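Workshop notebook, August 2022
Fabric bench - wash and rub tests on the printed cottons

Finished the second round on the Vastalex swatches. Same settings as last time, cold cycle, line dried indoors. The reds still bleed on the first wash. By the third there was nothing I could see on the white test strip. Navy was fine throughout. I have marked the red swatches "prewash alone" on the tag and left it at that.

Rub test on the Soriano lot went to 2,974 strokes before the counter stuck. I stopped there and wrote down that number. The surface has gone fuzzy along the fold line but the print is all there. The flat areas look close to new. Counter needs a new spring - the old one is in the tin by the sink.

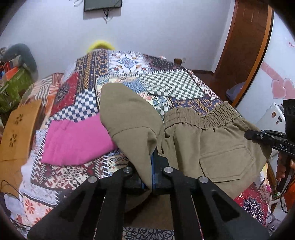 Grekirell backing cloth arrived, 3 rolls. Weave is more open than on the card they sent. It frays fast when cut across, so pink the edges before it goes in the wash or the drum fills up with thread. I lost one swatch that way, number 728. Cut a replacement from the same roll and kept the number with an R after it.

Shrinkage on the Lillska piece is worse lengthwise than across. I measured it twice, once damp by mistake, so ignore the pencil figures on the page before this one. The ink ones are good.

To do: repeat swatch 924 with the other detergent. Relabel the bottom drawer, half of it is still under last year's codes. The iron is spitting again, so use the press for anything light colored.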